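Friday, late

Kettle's on for the third time tonight and I still haven't done the dishes, but if I don't get this down now it'll slip away on me like last week did. Mum always wrote hers at the kitchen table with the radio going, and I seem to have picked up the habit, except that I eat toast the whole way through and get crumbs in the spine.

The garden first, because that's where most of the day went. November has finally decided to be warm. I was out the back before seven in my dressing gown and gumboots, looking at the tomatoes, and the ones along the fence have put on so much height that I had to go and find more stakes in the shed (which meant moving the mower, which meant moving the bikes, and so on until I'd more or less tidied the shed by accident). The beans are slower. I think I put them in too early, while the nights were still sharp, and they've been sulking ever since. Dad used to say beans hold a grudge and I'm starting to believe him.

Shivam Dubey came by mid-morning with a bag of seed he'd promised me back in winter. It's a climbing pea his grandmother grew, and she got it from the Vishwakarma family two doors down from her, so that's what he's always called it, the Vishwakarma pea. He won't hear of any other name. He stayed for a cuppa and then another one, and we sat on the back step and talked about seed saving, and how much of it gets lost when people move house or get too old to bend. He wants to start a little swap at the hall in Prandville, one Saturday a month, bring what you've got and take what you like. I said I'd help, of course I did, and then he produced a list of jobs out of his shirt pocket, so I suspect I was helping before I ever agreed to it!

After he'd gone I got the seed tin down and went through the lot. 33 packets, if you count the envelopes with nothing written on them but a year. I really must be better about labels. There's one that just says "good yellow one, ask Kath", and Kath has been in Queensland for ages. I'll ring her on the weekend, I've been meaning to anyway.

The trouble is what to keep it all in. Paper is fine until the silverfish find it, and jam jars take up half the pantry. Shivam is all for clear tubes with screw caps, so you can see your seed without opening anything, and a different cap colour for each sort of vegetable. I quite like the idea of a blue cap for the peas. 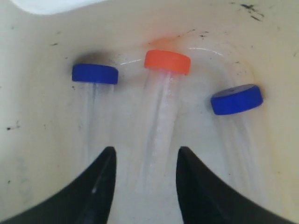
After lunch

I'm writing this out of order, sorry. I walked down to the shops for bread and stamps and took the long way home past Drostenska's, the old nursery on the corner. They've repainted the gate a dark green and it looks lovely, much better than the brown. Bought 2 punnets of basil I didn't need and a bag of potting mix I couldn't carry comfortably, and had to stop at the bus shelter for a rest with the bag on my knee like a fat toddler. A woman waiting there asked what I was planting and we got on to rhubarb, and she missed her bus. She didn't seem to mind much.

Home by 2 and straight under the shade of the plum with a book. I read ten pages and slept for most of an hour, with the cat on my feet. The plums are the size of marbles now and there are so many that I ought to thin them, but I never have the heart for it and every year a branch comes down. The Kostano apple beside it has hardly set a thing. It might be its off year, or it might be those winds we had at blossom time.

Tea was eggs and the last of the silverbeet. Rang my sister while it cooked and she's happy for me to have Mum's old wooden drawers, the ones from the laundry with the brass handles, if I can get someone with a ute to bring them over. They'd be perfect for the seed swap bits and pieces. I can still smell them, soap and clothes pegs.

Tomorrow: stake the last tomatoes, soak the peas overnight, ring Kath, write some labels. And the dishes, before the kettle goes on again.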